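FOR IMMEDIATE RELEASE

Sornby Releases Reson 4, Planning Software for Two-Handed Tabletop Tasks

RARVILLE -- Sornby today announced the general release of Reson 4, the latest version of its perception and planning software for two-armed robots. The release is available to all current license holders in March.

Reson 4 is built for close work in which both hands share one small object. Earlier versions planned each arm separately and checked for collisions afterward. The new planner treats the two arms as a single problem and decides which hand should hold, which should move, and when the roles should change.

The perception module has also been rebuilt. Clear plastic has long been difficult for depth sensors, and trays and lids were often missed or placed several inches from their true position. Reson 4 estimates the outline of a transparent item from its rim and from the surface behind it. It also keeps track of objects that are partly covered by a hand or forearm.

The models were trained on 3000 recordings of people carrying out everyday tabletop tasks, seen from head height. Worktops were left in ordinary condition, marks and residue included. In internal tests on tasks withheld from training, the software produced a usable two-handed plan in 82 percent of trials.

"Our customers do not work on spotless benches, and the software should not expect one," the company said in a statement. "This release brings planning closer to the conditions they have."

Reson 4 includes a revised timeline editor, which allows engineers to step through a recording, correct a grasp label and replan from that point. Ocampo, the company's simulation tool, will read the new plan files without conversion. Support for version 3 files will continue.

Two-handed work between clear plastic containers on a wood-grain table.

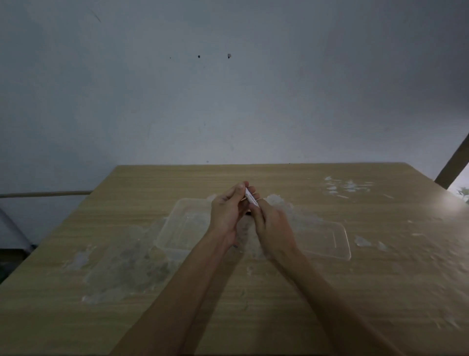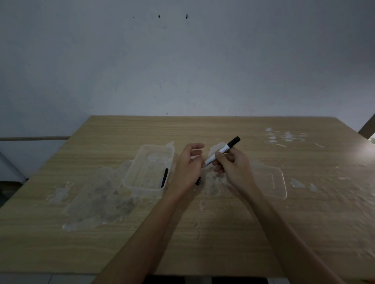 Sornby Press Office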